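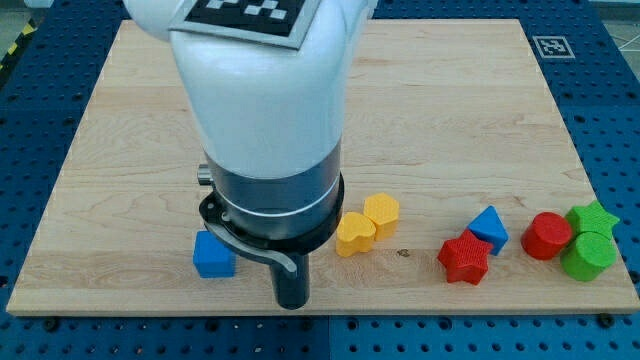 Home & Table

The year I learned to like leftovers

I grew up in a house where soup was made on purpose. You bought things for it, you followed the card in the tin, and if there was any left the next day it went to the dog. So when I moved to Jitesthorpe and rented the upstairs of Brigitta Holzer's house, I was not ready for the pot.

The pot lives at the back of Brigitta's stove from February until the rhubarb comes up. Into it goes whatever the week didn't finish: the end of a roast, half an onion, the liquid from a can of beans (I had been pouring that down the sink my entire adult life!), the tough green tops of leeks. She boils it hard, strains it, and what comes out goes into jars in the fridge door. She calls it Folell, which was her grandmother's word for it, and she has never been able to tell me how it should be spelled.

My first try was awful. I put in broccoli stems and a whole lemon and let it go for 11 hours, thinking longer had to be better. The kitchen smelled like a wet coat. Brigitta tasted a spoonful, put the spoon down and asked if I had any crackers.

She did give me some rules after that, though she'd hate to hear them called rules. Nothing from the cabbage family. Salt goes in at the end. Get the onions properly dark first, darker than you think, and keep the lid off. Thirty minutes is plenty if it's only vegetables, and if there are bones you can leave it while you go do something else in the house.

I keep a bag in the freezer now and I'm a little silly about it. Carrot peels, mushroom stalks, the rind off the Florkano, that hard crumbly cheese they sell at the Tipoki counter on the corner. The rind is the best part, if you ask me. It goes soft and chewy and I eat it standing up, before anyone else can get to it.

Last winter I wrote down what I made from the bag, mostly to show my sister, who thinks I've gone strange. Onion soup, more than once. A risotto I'd happily serve to company. Beans with so much garlic that the upstairs hallway held onto it for two days. Brigitta read the list over her glasses and wanted to know why there were no dumplings on it, so on my next free evening we made dumplings.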